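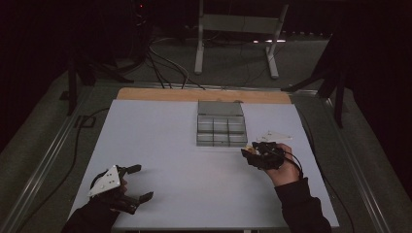

Ticket: Sorting station, compartment boxes
Site: Surkbridge
Opened by: Stelios Moschos
Assigned: Iason Sarantis
Status: Open, waiting on supplier

Reported: Small parts migrate between adjacent compartments when a filled box is carried to the shelf. Boxes are the Trirkus six-compartment type, supplied by Triantafyllou. Order quantity 400.

09:40 SM. Lid closed, box tilted 30 degrees, two washers crossed the center divider. Repeated with a second box, same result. Third box held.

10:15 IS. Checked for debris under the lid. None found. Asked SM to empty one box and leave it open on the white work surface. 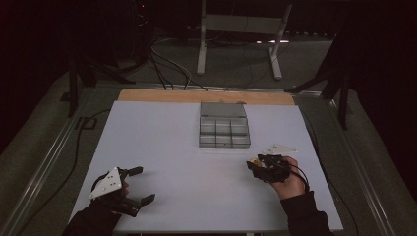

Box with lid folded back, compartments three across and two deep.

10:50 IS. Suspect the dividers stop short of the lid. A strip of paper slides through the gap at the center divider with the lid latched. Does not slide through at the outer walls.

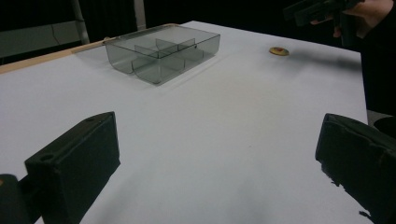
11:30 SM. Can we shim the lid with foam? We have 2,000 washers to put away before the November count.

11:45 IS. Foam is acceptable as a temporary fix. Cut to the inside of the lid, no adhesive on the dividers. Keep boxes level until fitted. Gap measurement sent to Trateck purchasing to forward to the supplier.

14:20 SM. Foam fitted to one box. Same tilt, no crossing. Doing the rest tomorrow.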